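Chapter 4
Reading a Label Before You Read the Words

When I was in my first design job, at a small packing firm called Tullance, my boss gave me a pile of 249 fruit labels and told me to sort them. She didn't say how. I spent a whole November afternoon on the floor with them, and I sorted them by color without even thinking about it – greens here, yellows there, and a sad little heap of browns by the door.

I've been stuck on labels ever since! In this chapter I want to get you looking at the ones in your own kitchen, the way I looked at those. We'll talk about color first, then pictures, then lettering, and we'll finish with the Brurham soup redesign, where I got all three wrong (you'll enjoy that part more than I did).

You'll need a notebook and 30 minutes in a grocery store. Go when it's quiet, and stand back from the shelf before you walk up to it. Write down what you notice from far away, then what you notice with the can in your hand.

Fruit is a good place to start, and the plainest labels are often the most fun. One word, one big piece of fruit, and you know what you're getting – a can that says "Oranges" over a large peeled orange doesn't leave you guessing.

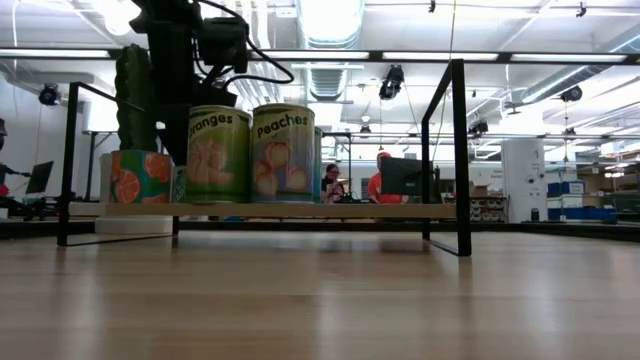 4.1 Color Comes First

Pick any two cans from your cupboard and put them at the far end of the room.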